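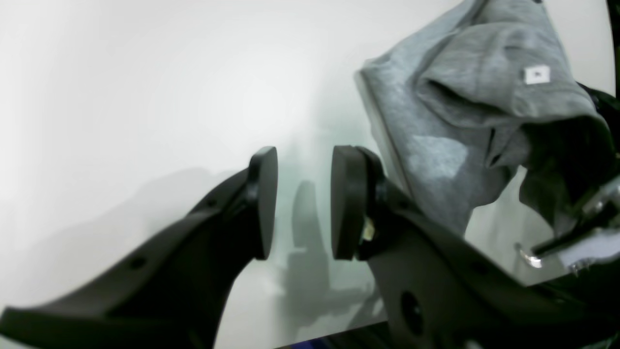 What do we want it to manage by the end of term? Pick up a garment by the hem or shoulder, hold it up so the other arm can take hold, and lay it down flat three times in a row with no one touching anything.

I wrote that on the board at the start of club tonight so that we'd stop arguing about it. Sveva wanted folding. Folding is in the title of the project and it's what we told the college in September, but we are in December now and we can't yet hand a jumper from one arm to the other reliably, so folding has gone to the bottom of the list. She took it well enough. She has kept her folding notes in a separate file and says she'll want them after Christmas.

Got there at half past five, later than I meant to, as the bus sat at Lullgate for ages with the doors open. Ysaline had already started both arms up and run the homing routine. The left arm complained once and was fine the second time. It does that most weeks and I still don't know why. I've put it in the log again under Galli, which is our name for the left arm. The right one is Senov. The names were chosen by last year's group and are written in the code everywhere, so we are stuck with them.

The main job was recording. Ysaline drove the arms for the first hour and I sat at the laptop, starting and stopping each run and typing in a word or two on how it went. We use 'good', 'dropped', 'slipped' and 'stopped'. I'd like a fifth for when the fingers close on nothing, because at present those go down as 'dropped' and that's wrong. You can't drop what you never had. I said so, and Sveva said that changing the labels now would mean going back through the old runs. There are 1846 of those. We left it at four words, and I'll raise it again when I have a script that can find the empty closes by how far the fingers travelled.

We got 30 runs done before the break. That's more than last week. Grey cloth is harder to steer by than the red towel we practised on, mostly because the folds all look alike on the screen and you lose track of which layer is nearest. Ysaline's way round it is to come in slowly with the fingers wide open, stop, look, and only then close. It adds a few seconds each time but she hardly ever misses. I tried it after the break and was slower and worse. My trouble is that I turn the wrist too early. I need to leave it alone until the fingers are level with the cloth.

Sveva worked on the model from the Russide lab sheets while we did that. She trained it on last week's runs only, as a test, and it came out jerky. The arm would start towards the cloth, pause, go back a little and start again. She thinks it has learned our pausing. That may well be true – we all stop and look at each other when something goes wrong, and the recorder keeps going the whole time. She is going to cut out the stretches where neither arm moves and train it again over the weekend. If it's smoother, I'll have to admit that my careful note-taking in the middle of runs was doing harm.

Small things so I don't forget them. The emergency stop needs to be nearer whoever is driving, at the moment you have to lean across the keyboard to reach it. The screws on the finger mounts want checking before each session, and I'll print a sheet for that. Someone has had the 2.5 mm hex key out of the kit. The laptop has less disk space left than I thought, so the September runs should be copied to the college drive before we record any more. I've told Ysaline I'll do it and I should do it on Friday when the room is free.

We packed up at eight. The log number for the last run was 2133, which doesn't match the total because we deleted a lot in October and never renumbered. I said I'd write that down somewhere so the next group doesn't waste an evening looking for the missing ones, and so far this is the only place I have written it.

Home by nine. Had toast. Still need to finish the statics homework – questions four and five left, and I've lost the sheet with the diagram on it.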